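Print this page | E-mail this page

Peach hand towels smell sour again a day after washing

Posted by unton_flats, 23rd December

I have a stack of yellowish peach towels that we use at work. They come out of the washer fine, get folded, and go into a metal cabinet. A day later they smell sour. I use regular detergent and a capful of softener, warm cycle. The spin speed on our machine is 600 and I can't set it any higher. What am I doing wrong?

linen_shelf

Skip the softener. It coats the cotton and the towel holds on to water and old soap. Run one hot wash with no detergent and a cup of white vinegar, then go back to half the detergent you use now. Also look at how they are left between uses. A towel that gets twisted up stays damp in the middle long after the ends feel dry. 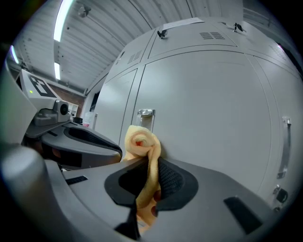

Peach towel with the top twisted into a loose knot.

Undo any knot like that before the towel goes in the basket, and shake it out again before drying. With a slow spin you need more time on the line. I would give them a full day and then feel the hems.

pralten66

Could be the cabinet. Metal ones don't breathe. Leave the doors open.

De Bruijn Laundry Room

I agree about the softener. I don't agree about vinegar every time, once is enough. We had the same trouble in June with almost 457 towels, and it came down to overloading. Fill the drum two thirds, no more. If yours have reddish spots on them, treat those cold first, as a hot wash can set some stains.

Related topics
Getting rust marks out of cotton
Lestico drying rack, replacement feet
How often to wash kitchen towels
Washer leaves lint on dark clothes

Contact us | Copyright Pralten Home Help | Back to top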